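Part-time shop assistant, Kummont Home and Gift

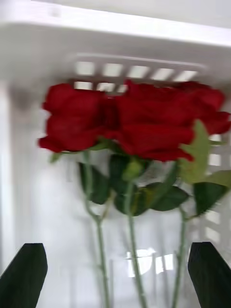 Artificial roses in a white basket

Kummont Home and Gift is looking for a part-time assistant to join us from September. We are a small shop selling candles, cards, kitchen things and a large range of artificial flowers, and we have been on the same corner of Ketach market square for nine years.

The job is 16 hours a week, spread over three weekday afternoons and every Saturday. Extra hours are usually on offer in the run-up to Christmas. If you can only do weekdays, please do not apply for this one - Saturday is our busiest day and we need a full team.

What you will be doing

Most of your time will be spent on the shop floor, serving customers and keeping the displays tidy. You will also unpack deliveries, price stock, take phone orders and make up simple arrangements to order. We carry over 900 lines, so there is a fair amount to learn in the first month. Marisol Yupanqui, who runs the flower side, will show you how to wire and trim stems and how to put together a table piece or a wreath.

On Monday afternoons the shop is quieter and we use the time for stocktaking and changing the window.

What we are looking for

You should be comfortable talking to people and able to use a till, or willing to learn. Shop experience is useful and we would be glad to hear about it, but we have taken on people without any before. Some deliveries are bulky and the stockroom is up a flight of stairs, so please tell us if you would need a different arrangement. We can often swap tasks between staff.

You do not need any training in floristry. A steady hand and some patience will do.

Pay and conditions

Pay is by the hour and is reviewed each spring. Paid holiday is worked out in line with your hours. You will get a staff discount after four weeks, and an apron is provided. Rotas go up a fortnight ahead. The nearest bus stop is Wendurard Road, a short walk from the door.

How to apply

Send a CV and a short letter to Aoife Cullinane, shop manager, or hand them in at the counter before 5pm. Please say which afternoons you can work and when you could start. Interviews will be held in the shop and last half an hour. We reply to everyone who applies.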